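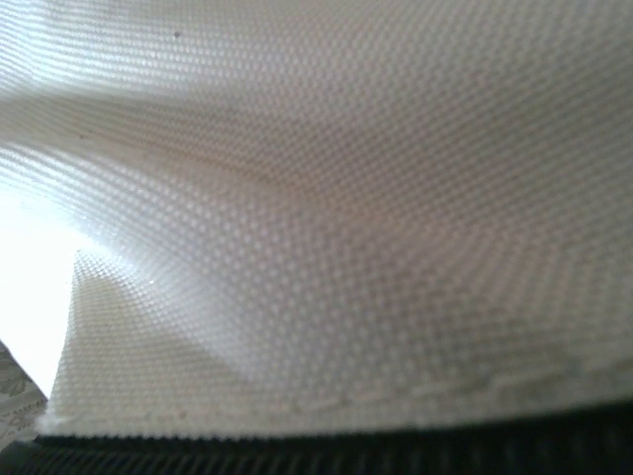 Updated 2020-06-04. Quick page this month, garden is eating all my time.

Lots of mail about chores and machines. Can I buy something that folds, packs, puts away, wipes down. So, going room by room, then the shop. What's worth plugging in, what to keep doing by hand, and a few tips for both. Skip around.

## Floors

Floors are done. Buy the robot vacuum if you want one. Cheap ones are fine on hard floors, less fine on rugs.

- Pick up cords first. All of them. Phone chargers are the worst.
- Rug fringe: fold it under and put a strip of carpet tape on it.
- Cut the hair off the brush with a seam ripper. Scissors chew the bristles.
- Empty the bin every run, even if it says it's half full.
- Dark rugs can fool the drop sensors on some models. If yours stops at the edge and sulks, that's probably it.
- Mop pads – take them off wet, hang them up. They go sour in one night.

Stairs, still you. Corners too. Keep the old broom.

## Laundry

Washing and drying were automated before I was born and we forget to count them. What's left is everything at either end. Sorting, turning socks, pulling a twisted sheet out of the drum, folding, carrying it upstairs.

Folding is the one everybody asks about. Machines that fold flat work have been in big laundries for a long time, sheets and towels go in one end held by the corners and come out squared. But look who holds the corners. A person stands there and feeds them.

At home it's a heap. No two heaps the same. Cloth slides, bunches, hides its own edges, and a pale shirt on top of a pale sheet is hard to tell apart even for me, before coffee. For a gripper it's a lot worse. It has to find a corner first and then get hold of one layer and not two.

Tips while you wait for the folding robot:

- Fold warm. Straight out of the dryer. Halves the work.
- Find two corners, pinch, shake once, lay it down. Don't chase wrinkles in the air.
- Fitted sheets: tuck one corner inside the other, then the other 2 the same way, lay flat, fold in thirds. Close enough.
- Canvas and heavy cotton bags go inside out in a cool wash, then hang by the bottom seam so the straps don't stretch.
- Frayed edge on a good bag? A line of zigzag now saves a new hem in September.
- Socks. One mesh bag per person. Never sort socks again.

## Packing and unpacking bags

This is the one I get the most arguing about. It sounds easy. Open the bag, put the books in, close the bag. A four year old can do it, badly.

Think about what your hands are doing though. One holds the mouth of the bag open, the other one carries. The bag sags, so the first hand moves. A strap falls across the opening and you flick it out of the way with a knuckle and never notice you did it. The book catches on the lining and you wiggle it. All by feel.

Rigid box on a belt, sure, machines are great at that. Warehouses are full of it. A soft bag is a diferent animal.

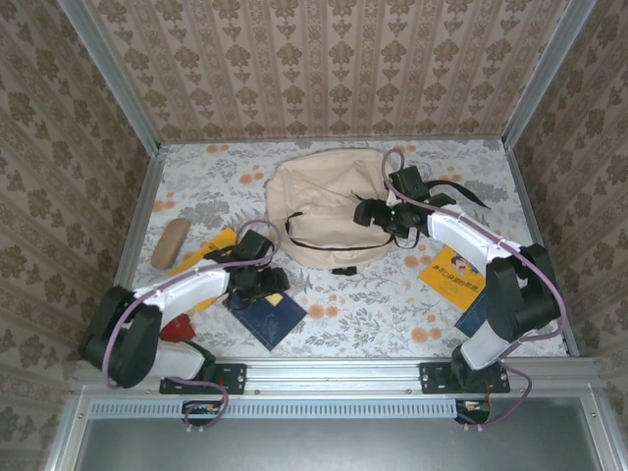 Can two arms pack a school bag while I make breakfast?

At home they can't yet. A pair of arms can be set up to do part of that job at a table, slowly, with a person nearby to sort out the snags, but there's nothing I would tell you to buy for your kitchen.

OK so do it yourself, quicker:

- Stand the bag against a wall or in a dishpan. Gives you back your second hand.
- Straps out and behind before anything goes in.
- Biggest book first, spine down, against the back panel. Smaller ones forward.
- Erasers, rulers, sticky notes, anything little – zip pouch. Loose stuff migrates to the bottom and gets crumbs on it.
- Rolled magazine or a strip of cardboard down each side keeps a floppy tote open. Pull it out at the end.
- Unpack completely once a week. Shake it over the trash, not over the sink.

Rukhsana Pirzada wrote in to say she packs for three kids on a cloth with the outline of each bag chalked on it, everything goes inside the outline the night before. Tried it. Works. Chalk comes out of cotton with a dry brush, don't wet it first.

## Kitchen

Dishwasher: a robot, as far as I'm concerned, and the best one you own. It just won't load itself.

- Scrape, don't rinse.
- Greasy stuff on the bottom rack facing the middle.
- Clean the filter. When did you last clean the filter.
- Sharp knives by hand.

Bread machine, rice cooker, both good. They do one thing in one closed pot and that's the whole secret. Anything closed, machines handle fine. Anything that starts with "pick up the" is still trouble. Pick up the egg. Pick up the wet lettuce. Pick up the lid that rolled behind the toaster.

Counter wiping I've been asked about twice. Wiping a clear counter is doable by machine I would think. Clearing it first, that's the job.

## In the shop

Pádraig Buckley runs the sewing and repair benches at Hashmi, where they do canvas goods, and I asked him what he'd hand over tomorrow. Cutting, he said, and they already did. The cutter takes a stack, runs all night if they let it. Webbing to length, same. Button and bar tack machines, same, push the pedal.

What he won't hand over is turning. You sew a bag inside out, then somebody reaches in and pulls the whole thing right side out and pokes the corners. Last year's run was 2,231 bags and every one of them was turned by hand. He's had sales people in. They all want to watch the turning, and then they go kind of quiet.

His rules for anybody thinking about automating a small shop, with my spelling:

- Fix the thing in place first. A cheap jig beats a smart arm.
- Same spot, same way up, every time. If people can't do that, the machine sure can't.
- Run 50 of the same piece before you judge any machine. The first few always look good.
- Time the fiddling too. Loading, un-jamming, picking up what it dropped.
- Soft pads on whatever touches cloth. Bare metal marks it or lets go of it.

That last one is good for home as well. Spring clamps, tongs, the jaws on a garment steamer hanger – stick a bit of foam or shelf liner on the faces. Grips better, no dents. Replace it when it goes shiny.

## Picking up cloth, the actual trick

Worth a section. Same trick for hands or grippers.

Don't grab the middle. You get a fistful and no idea where the edges went. Go for a corner or a folded edge, come in from both sides, pinch small. Then lift slow and let the rest hang, gravity shows you the shape. If two layers came up, put it down and rub the corner between finger and thumb till they slide apart. That rub is the part the machines are bad at. They can squeeze fine, but telling one layer from two is a feel thing and most of them can't feel much.

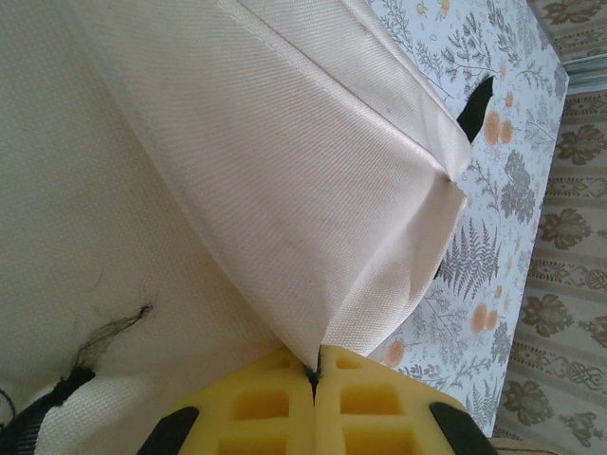

*Cream twill held by a corner, yellow foam pads.*

More for your own fingers:

- Dry hands? Touch a damp sponge first, like counting bills.
- Slippery lining: pick up lining and outer together, at a seam.
- Loose threads get snipped before you fold, never pulled. One pull can run the whole edge.
- Light cloth on a light table, throw a dark towel down underneath. You'll find the edges right away.
- Lint on twill comes off with the weave. Brush along the diagonal.

## So what would I spend money on

Short list, as of now. Ask me again in a year.

- Robot vacuum, hard floors: ok
- Dishwasher that's quiet: ok, best money in the house
- Folding machine for home: wait
- Window robot: wait, and tie the safety line on whatever you do
- Arms for the kitchen or laundry: not for sale in any way that makes sense for a house
- Shop cutter, if you cut the same shapes all day: ok
- Anything that promises "all your chores": close the tab

## Mail

Reader in Tendham asks if her old Barnus vacuum is worth a new battery. If the wheels still turn free and you can get the brush, sure. Check the charging contacts first, wipe them with a dry cloth. Sometimes that's all it was.

Another one, had 4 plastic bins from Ekport with lids that pop off. Warm the lid in hot tap water, press it on, leave it overnight under something heavy. Mine have stayed put.

Next page is stains, send me your stains. Grass I have plenty of allready.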